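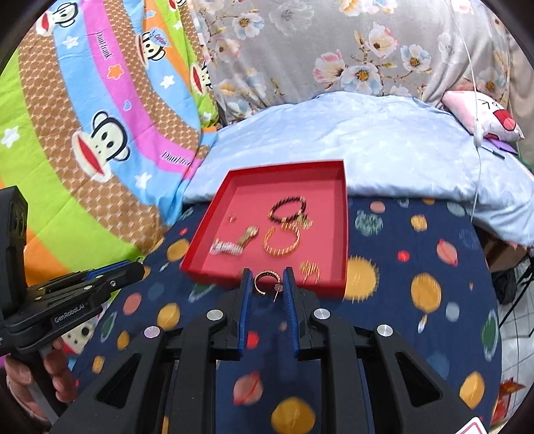

Gold ring with a studded edge, red jewelry box

Inherited runners and the ninth inning: which pitcher gets the loss?
Posted by Pathak, 25/02/2018

I keep score for the Skerkelley club and my sheet does not match the league's. Home team leads 4-3 going into the top of the ninth. Our closer walks the first batter, gives up a single, and is pulled with runners on first and second and no outs. The reliever gets a strikeout, then allows a double that scores both. Final is 5-4. I charged both runs and the loss to the closer. The league site has the loss on the reliever, with the runs on the closer. Can the runs and the loss be split like that? Our scoring program (Tudel, updated in January) agrees with me.

Leire Toledo
No, not on those facts. A runner is charged to the pitcher who put him on base. The loss goes to the pitcher charged with the run that gives the winning team a lead it keeps to the end. The second runner was the go-ahead run and he belonged to the closer, so the closer takes the loss. The reliever gets a blown save only if he came in with a save situation, and he did: one-run lead, ninth inning. 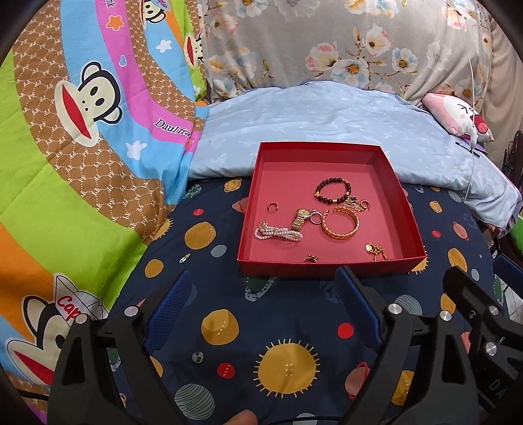 Check one thing before you write to the league. If there was a fielder's choice after the change, the bookkeeping gets longer. The departing pitcher is responsible for the number of runners he left – the names can change. With a strikeout and a double it makes no difference to your sheet. Send them the play-by-play for that half inning and ask for a correction to the loss only. The runs are already right.

Wundix
I always thought whoever is on the mound when the lead changes gets the loss. That is how we did it in our league for 15 years. Might depend on the age group. Also check that the box score didn't swap the two pitchers, ours did that once.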